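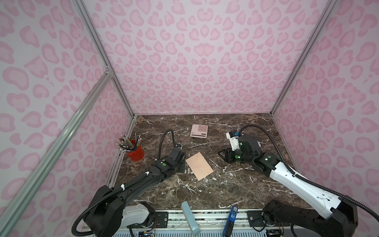
The Flusuvdale Commons Grazing Association is a body of livestock keepers who hold grazing rights on the upland commons of Flusuvdale. It allots summer grazing, maintains the boundary walls and shared handling pens, and runs a scheme under which members give surplus breeding ewes to new entrants. Its office is in Plarnley, the market village at the foot of the dale.

Name and status

The association is an unincorporated body governed by written rules. Membership is tied to the holding and passes with it when land is sold, unless the seller has reserved the right in the deed. A holder who keeps no stock may remain a member but has no vote on stocking matters. The older name, Flusuvdale Stintholders, is still used in speech and appears on the gate boards at Neltley.

Grazing rights

Rights are measured in stints. One stint allows the holder to turn out a fixed number of animals for the season. The register lists 130 stints, divided unevenly between the holdings. A stint may be used for sheep or exchanged for cattle at a rate set each spring, with suckler cows charged at a higher rate than store cattle. Horses have been excluded from the upper ground since the rules were last redrafted.

Stints may be let between members for a single season. The letting must be entered in the register before turnout, and the stock must carry the mark of the person taking the let. Lets to non-members are void.

Season

The common opens in May, on a day fixed by the grazing steward after a walk of the ground. In a late spring the steward may open the lower pasture alone and hold back the upper pasture until there is enough growth. Stock are gathered for clipping in summer and again for the autumn sales. Ewes of the hill flocks return to the common after the autumn gather, but cattle do not.

Ground

The common is made up of 3 pastures, known as Low Side, Rutherford and the Head. Low Side is limestone grassland with reliable springs. Rutherford, the largest, is mixed grass and heather and is crossed by the drove road to Neltley. The Head is wet peat, lightly stocked, and is closed to cattle throughout the year. Sheep on the Head are hefted — that is, they keep to their own ground without fencing — and are normally sold with the farm.
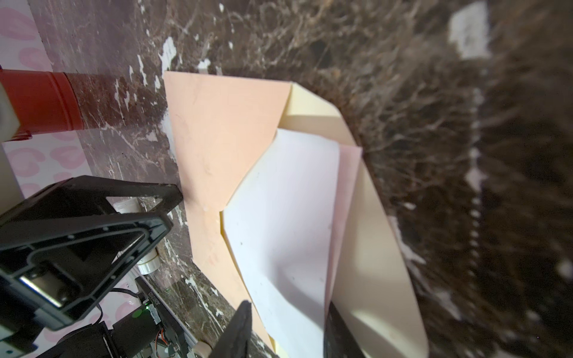
Officers

Day-to-day management rests with the grazing steward, who is elected for a term of three years. Duygu Başaran has held the post since the retirement of Mikkel Þrastardóttir. The clerk, Nele Hinrichs, keeps the register of stints and the book of flock marks. Disputes over strays and marks go first to the steward and then to a meeting of the members.

Ewe scheme

The ewe scheme was adopted at a general meeting on 23 Apr 2022, on a motion put by Halyna Yurchenko. Members offer sound draft ewes, which are inspected at the Plarnley pens before being passed to tenants in their first seasons on a holding. The recipient pays for haulage and veterinary treatment but not for the animals. In return, an equal number of ewe lambs must be given back to the scheme from later crops.

Hefted ewes from the Head are not accepted, as they tend to stray when moved. Ewes with a record of prolapse or mastitis are also refused.

Boundary dispute

The line between Rutherford and the enclosed land at Neltley was disputed for several years. A surveyor, Capucine Deschamps, found that the wall had been rebuilt inside its earlier course, leaving a strip of ground on the wrong side. The members voted to leave the wall where it stood and to take a right of access to the spring in exchange.

See also

Common land
Drove road
Hefting
Stinted pasture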